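4.2 Colour preferences in everyday surroundings

The second part of our survey asked people about the colours they live and work with, and we were delighted by how much they had to say! We sent the form to 4000 households in Draltanstead and Gronholm and got back 2000 usable replies, a far better return than our December trial run had led us to hope for. A further 360 people filled in the longer booklet, which left room for comments in their own words (many of them wrote right into the margins).

Grey was the surprise. In the short form it ranked well behind blue and green as a favourite, yet in the booklets it came up again and again, and warmly. People called it restful, tidy, easy to keep, "the colour that lets the curtains do the talking". Gronholm residents were fonder of it than those in Draltanstead, and the gap held when we compared people of similar age and housing. We would love to know how much of this comes from the older stone buildings near the harbour, and the Hallov archive of paint orders may help us find out.

Finish mattered too. Of the booklet comments on grey, 98 brought up shine or the lack of it, and most of those favoured matte surfaces with a little light along the edges (see Figure 3). Glossy grey was more often described as cold. Our form had no question on finish at all, so we have added one to the next round.

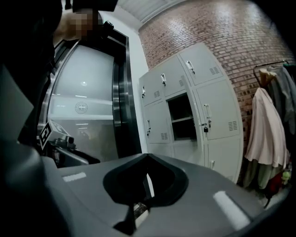 Figure 3. Smooth matte grey housing with soft highlights along its upper contour. Source: Kaufmann picture collection.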